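Gloves: matching, drying, storing

Every December the same advice comes around on keeping winter gloves in order, and most of it involves buying something. I tried a fair amount of it last year. The Furanis hanging strip has 9 clips and takes up half a closet door. The clips left dents in anything knitted, so it went in the donation bag.

Rolling a pair into a ball, sock style, is supposed to save space. It does, a little. It also stretches one cuff every time, and a stretched cuff lets the wind in. I lay mine flat on the table instead, one on top of the other with the fingers going the same way, and put the stack in a shallow drawer. Plush novelty gloves can go in with the plain ones.
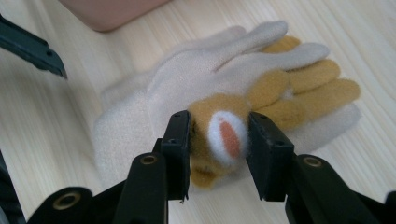 A reader signing as Procházka objects that flat stacking only works for small households: with 7 pairs in one drawer the bottom ones come out creased, and a cheap basket by the door does the job with less fuss. Fair enough on the creases – they shake out of knits in a minute. I still don't trust the basket. Singles sink.

Fuzzy fabrics: cool water, a little mild soap, no wringing. Press them in a towel and leave them away from the radiator. Thick ones can take up to 53 hours in a cold hallway, whatever the label promises. Brush the nap once dry – an old soft toothbrush is fine.

Cedar balls: no difference that I could see after 6 weeks.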